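Istetti Staff Room > Work and Wages > Robots at work

Thread: They've given the washing-up to the arms
Started by teatowel_tison, 3 March 2020

teatowel_tison
Right then. Those of you on the Villanueva site will know that since February the staff kitchen has been "a shared working area", meaning the arms do the sink and we do whatever the arms can't. The notice says this frees us for higher-value duties. I have now been freed for a month and so far the higher-value duties are mopping, and signing a sheet to say I've mopped.

I used to do that kitchen in one go after lunches, radio on, door shut. Now I stand by while it thinks about a plate.

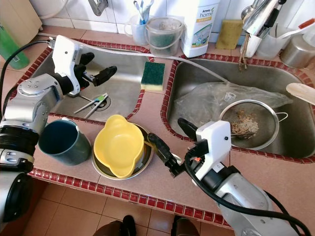
I'm not against it as such. My wrists have had years of this and they'd vote for the machine tomorrow. What gets me is that the standing by goes down as light duties, and light duties are paid at the lower rate. So I'm doing less work for less money and I'm more tired at the end of it.

mop_and_circumstance
Same here at Trivberg, only ours is laundry. Watching is tiring. Mizanur Nanayakkara brought this up at the last staff meeting and was told that supervision is "largely passive". He asked if the person saying so would like to be passive for four hours on a hard floor. It wasn't minuted.

Villanueva_Vic
Going to be the unpopular one. I like it. I came off two hours a day of scrubbing and I've been learning the rota software, which I'd asked for and been refused for years. My hands have stopped cracking. If you'd offered me that in a raffle I'd have bought 300 tickets.

teatowel_tison
Glad for you, Vic, I mean it. How many places were there on the rota course?

Villanueva_Vic
2.

teatowel_tison
There we are then.

gasket_70
Maintenance view, for what it's worth. Everybody asks whether the thing can wash a bowl and no one asks what sort of kitchen it's been asked to wash it in. That one was laid out over the years by people with two hands, bad habits and a good memory for where the strainer lives.
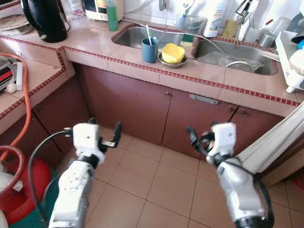
I sent in a list of what I'd want looked at before anyone's hours were touched. It came back marked "noted". Half of it was floor-level stuff that you lot step round without thinking: the orange gas hose hanging in a loop down to the red cylinder, the green mat underneath that, the curtain on the other side by the cupboards. Any new starter gets shown round all that on day one by somebody who knows it. So who does the showing round now, and what are they paid for it? My guess is teatowel, and light duties.

mop_and_circumstance
That's the bit that should go to the union. It's training. Call it training and it's a different line on the payslip.

Villanueva_Vic
It's hardly training, you're moving a mat.

gasket_70
Knowing which mat is the job, Vic.

sudsy_malone
Is it true they quoted 600 hours a year saved? Across the site or per kitchen?

teatowel_tison
Across the site, on the slide I saw. It didn't say whose hours. I recognised a few of mine.

Amparo Casado (rep)
Hello all. I do read this, so mind your language about the slide. Two things. First, the light duties rate was agreed for people coming back from injury and I don't accept that it covers standing next to a machine. I've put that in writing. Second, would anyone who stands by for it please keep a note of each time they step in, with what they did and how long it took. Times, please. Last year's notes were mostly adjectives.

teatowel_tison
Can do. Is there a form?

Amparo Casado (rep)
There's the mopping sheet. Use the back.

Villanueva_Vic
I'll fill one in as well, but I'm putting down the good days too.

Amparo Casado (rep)
Please do, Vic. Sheets to my pigeonhole, the one with the broken flap.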